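I work the prep kitchen at Vastlow, and since July the managers have been promising us help. The help is an arm from a company called Himine. It will do the sink jobs first, they say, and the rest of us will be "freed up." Last time we were freed up, two shifts went down to 25 hours.

So far most of the training is done in a simulated kitchen. They sent the link round to the staff, all 29 of us, and I watched more of it than I was paid for.

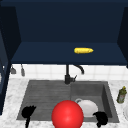 My trouble is with the word "help." Washing up at our place means 630 covers on a bad night, grease to the elbow and somebody shouting for pans. The practice sink has one white bowl in it, and the marble round it is cleaner than ours has ever been. A shiny red ball between the gripper fingers is a long way from a stockpot with burnt rice in it. Maybe it gets there. The Flutham site was told the same thing, and the people I know there now spend their evenings clearing faults – for the same money.

I asked who cleans the arm. They're getting back to me.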